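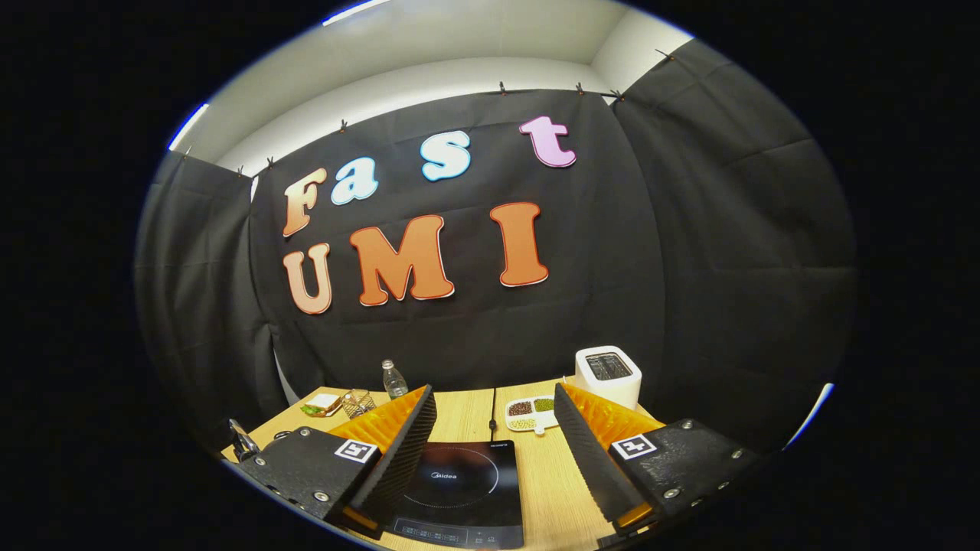 24th July -- hand-held gripper, finger pads and wide lens

Category: Lab notebook / End effectors

Booth with the black cloth, FastUMI letters on the back wall. Induction cooktop at the front of the table, toaster back right, the divided bean dish beside it, bottle and bread further back. Mirjam Vermeulen wants the same layout kept until August so the Kalulico runs can be compared with these.

Pads first. These are the ribbed black foam ones on the orange pleated backing. Teun Timmermans cut them from the Van Rooij sheet. They close evenly on the bottle and give a little at the tip, and I like them better than the flat Codudwood pads, which slid on the cap two times in a row. On the toaster they are no better and no worse. The lever is too thin for either set.

Lens next. With the fingers open I get the cooktop between them, plus the dish and the bread, without moving the wrist. Straight edges bow a lot, including the table edge. Calibration used 200 stills. Teun thinks that is too few for the outer ring and wants 2000 pulled from video. I would try the 200 with better spread first.

Markers: one square on each jaw body. Tracking held with the jaws open. It dropped for 13 images when I closed fast over the cooktop glass -- glare, I think, but I did not test it with the lights down.

Gap readings against calipers were off by up to 9 percent near fully closed, fine elsewhere. The Flastetska controller log has the raw numbers.

To do:
- repeat the closing test with the lights down
- check the screws on both jaws before Monday
- ask Mirjam if the power cord can go behind the table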